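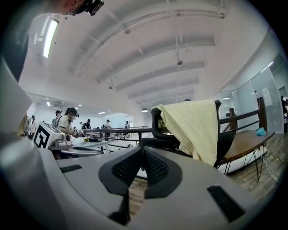 中2階の床鳴りと下階への歩行音について

掲示板トップ > 内装・床 > 板張り床

投稿者:nedabari
3月に中2階の床を板張りに改装しました。構造は鉄骨の梁に木製の根太を載せ、合板を捨て張りして、その上に無垢の板をフロア釘と接着剤で留めています。根太のせいは110mm、根太間の充填材はロックウール50mm、下階側の天井はありません。梁と根太がそのまま見える状態です。
症状は二つあります。
1. 手すり側の板を踏むと、きしみ音が出る。夕方に多い。
2. 下階で歩行音がよく聞こえる。靴底の硬さで音質が変わるが、柔らかい靴でも低い音は残る。
施工者には、接着剤はCasellの706番を使ったと聞いています。張り直しなしで改善できる範囲を知りたいです。

投稿者:木口テープ
1と2は原因が別なので、分けて考えたほうがいいです。
きしみは部材同士の擦れです。候補は、板の実(さね)、釘と板、合板と根太、根太と梁の受け部分。夕方に多いという情報だけでは絞れません。踏んだ位置を養生テープで記録し、根太の真上か、根太間かを見てください。根太間で鳴るなら実か合板の継ぎ目、真上で鳴るなら釘か根太側を疑います。
706番は硬化後も弾性が残るタイプなので、塗布量が足りていれば板と合板の間では鳴りにくいはずです。

投稿者:kigumi_r
横から失礼。弾性接着剤だから鳴らない、という前提には同意しません。弾性が残るということは板が動けるということで、実の部分で擦れる量はむしろ増えます。うちの現場ではJedhamの硬質タイプに変えてから再訪が減りました。

投稿者:木口テープ
>>kigumi_r
硬質で止めると、湿度変化による伸縮の逃げ場がなくなり、目隙きが一か所に集中します。無垢材の話なので、合板フローリングの経験をそのまま当てはめるのは危険です。Jedhamの施工要領では無垢材の扱いはどうなっていましたか。

投稿者:kigumi_r
無垢の場合は幅の狭い板に限る、という条件つきです。その点は認めます。質問者の板幅が書かれていないので、先にそれを聞くべきでした。

投稿者:nedabari
板幅は今手元に図面がないので、あとで書きます。テープでの記録をやってみました。鳴るのは根太間ではなく、手すりに一番近い根太の真上でした。壁際は鳴りません。手すりの支柱は、この根太に横からボルト留めされています。

投稿者:木口テープ
それなら板より先に支柱の根元です。手すりに力がかかると支柱がてことして働き、端の根太をひねります。ひねりが繰り返されると釘の穴が広がり、板を踏んだときに釘が擦れて鳴ります。
確認の手順を書きます。
・一人が手すりを水平方向に軽く押し、もう一人が下から端の根太と梁の取り合いを見る。
・根太の下端が横に動くなら、根太同士をつなぐ転び止めが不足している。
・動かないのに音が出るなら、ボルトの座面が木にめり込んでいる可能性がある。増し締めで音が変わるかを見る。
手すりは落下防止の部材なので、床鳴りと関係なく緩みがあれば直してください。増し締めで済まない場合は施工者を呼ぶ話になります。

投稿者:ロフト測定係
下階への音のほうを書きます。
天井がない構造で、根太間にロックウールを50mm入れても、歩行音の低い成分にはほとんど効きません。吸音材は空洞内の共鳴を抑えるもので、合板と根太を伝わる振動は止めません。さらに下側が開いているなら空洞として閉じていないので、効果はもっと限定的です。
対策は、効果の大きい順に次の通りです。
・下階側に防振吊り木で独立した天井を張る
・床側に質量のある層を足す
・表面に緩衝材を敷く
三番目は軽い高音には効きますが、低い音は残ります。質問文の「柔らかい靴でも低い音は残る」と同じ現象です。
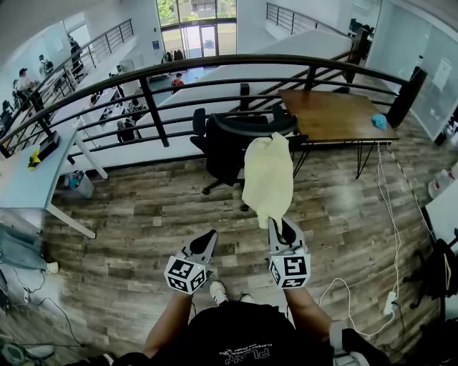 投稿者:itame
床側に層を足す案について補足します。中2階の場合、仕上がり高さが上がると、その分だけ手すりの有効高さが減ります。階段の最上段の蹴上げも変わるので、そこだけ段差が違う階段になりがちです。仕上げ色の話もすると、この写真のような中2階の端までの灰褐色の板張りは、上に敷物を置くと板目が途切れて、どこが床の端なのかが見分けにくくなります。濃い色の敷物を縁の近くまで伸ばすのは避けて、敷くなら通路の中央に限るべきです。見た目より安全側の理由です。

投稿者:kigumi_r
色については反対です。灰褐色はもともと板の継ぎ目の影と明度が近く、何も敷かなくても端は見えにくい色です。端部に見切り材を入れて明度差をつけるのが先で、敷物の位置は二の次だと思います。見切りはGodoyのアルミ材が薄くて納めやすい。

投稿者:itame
見切り材を入れること自体に異論はありません。ただ、後付けのアルミ見切りはビス頭が浮くとつまずきの原因になります。入れるなら板と面一になる溝加工が要ります。張り直しなしという質問者の条件から外れませんか。

投稿者:kigumi_r
厚みのある見切りを上から被せる場合はその通りです。私が言っているのは手すりの外側、床の小口に被せるL型のほうで、歩行面にはビスが出ません。上に回る部分の厚みは確認してください。

投稿者:ロフト測定係
見切りの話は別スレのほうがいいかもしれません。音に戻します。
床側に足すなら、遮音マットではなく、硬い面材を重ねて質量と剛性を稼ぐほうが低音には筋が通っています。ただし根太の荷重の余裕を計算してからです。根太のせい110mmは、スパン次第では余裕が小さい。スパンと根太の幅、間隔、樹種が分からないと何とも言えません。

投稿者:nedabari
返信が遅くなりました。手すりを押してもらって下から見たところ、端の根太の下端が目で見て分かる程度に動きました。転び止めは壁側にはありますが、手すり側の根太には入っていません。ボルトの増し締めでは音は変わりませんでした。
あと、図面を確認したら接着剤の欄に706番ではなくFliliddenの品名が書いてありました。施工者の記憶違いか、図面が古いかのどちらかです。

投稿者:木口テープ
原因の第一候補は転び止めの欠落で決まりでよさそうです。端の根太と隣の根太の間に、根太と同じせいの材を支柱の位置に合わせて入れてください。下から作業できるので板は剥がしません。留め付けは釘より構造用ビス。隙間があるまま締めると根太を引き寄せて、上の板の実が開きます。きつめに切って叩き込むか、薄い飼い木を入れてから締めること。
接着剤の銘柄は今回の症状には影響しません。ただ、将来の張り替えで剥がし方が変わるので、どちらかは記録しておくべきです。

投稿者:kigumi_r
転び止めは同意。付け加えるなら、支柱のボルトの座金を大きいものに替えておくこと。転び止めを入れても座面がめり込めば支柱は動きます。
それと、端部の板と手すりの下枠の間に隙間はありますか。無垢板の伸縮の逃げとして3mmは見ておきたい。詰まっていると、板が伸びたときに支柱を外へ押します。

投稿者:nedabari
隙間は一か所だけ詰まっていました。ほかは定規が入ります。詰まっている所は鋸で切り直せるか、施工者に聞きます。
転び止めは施工者の手配で、金曜に入れることになりました。座金の件も伝えます。天井は予算の都合で後回しにします。

投稿者:ロフト測定係
天井を後で張る予定があるなら、転び止めを入れるときに配線と配管の通り道を残しておくよう伝えてください。後から根太に穴を開けると断面欠損になります。開けるならせいの中央付近、支点から離した位置です。
施工前に下階で歩行音を録音しておくと、後で比較できます。歩く人、靴、経路は揃えること。

投稿者:nedabari
了解です。録音は今夜取ります。板幅は図面にも記載がなく、現物を測ってからまた書きます。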